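Minutes, Plitton Street Tenants' Garden, May meeting

Held in the laundry room at Chevalier House, starting a little after 7 p.m. once we had found enough chairs. Su-chen Tam in the chair, Yen-ting Hsu taking notes (so please blame me for the spelling, and for how long these have come out again).

**Last month's minutes**

Read and agreed, with one change. The lettuce in bed 12 was given away and should not have been written down as "lost." Apologies to the family who grew it, and it was very good lettuce.

**Water**

We spent the better part of the evening on this, and I think it was time well spent, even if the folding chairs did their worst. The rain tank behind the shed holds 3000 liters when full, and it has been a dry spring, so it has not been full since the beginning of April. Su-chen went through the choices as kindly as she could. We can keep watering as we please and run out before the tomatoes set, or we can share out the days and all grumble a bit.

After a good deal of friendly back and forth, we settled on evening watering only, odd-numbered beds one night and even-numbered beds the next. Seedlings are let off the rule until they have their second set of leaves. Anyone going away should find a neighbor to cover for them and write the neighbor's name on the shed door.

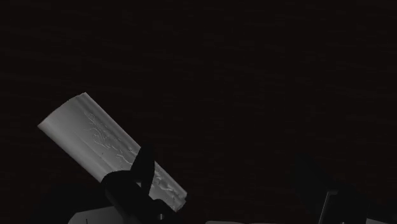 Can we still use the hose from the building if the tank runs dry?

The landlord has agreed to it for the summer, as long as the hose is rolled up again before 9 p.m. and doesn't lie across the path to the bins.

There was a side conversation about mulch, which I didn't catch all of because the dryer was going. The gist is that straw is welcome and bark is fine, but please go easy on grass clippings, which got rather smelly last year by the east fence.

**Money**

We have $47 left after buying seed potatoes and the new padlock. Su-chen reminded everyone that bed fees are $5 for the season and that the tin is in her kitchen, where you are also likely to be given tea. A quote has come in from Nalum for a delivery of compost. It was more than we hoped, so we'll ask Pledov for a price before deciding anything.

**The shared herb bed**

The mint has gone under the board again and is halfway into the chives. We agreed to dig it out and put it in the old sink by the gate. A plea was made for more parsley and less oregano, and several people nodded with real feeling.

**Summer supper**

Everyone would like to do it again! Last year's long table was lovely, but the end by the compost heap was not popular, so we'll set up nearer the steps. Yen-ting to put a sign-up sheet by the mailboxes. Please write down the dish as well as your name, or we will have potato salad from one end of the table to the other.

**To do before next time**

- Su-chen: ask Pledov about compost
- Yen-ting: sign-up sheet, and the watering list for the shed door
- Everyone with an even-numbered bed: first turn with the water is tomorrow evening

Closed at 8:40 p.m. Leftover almond cake went home with whoever stacked the chairs.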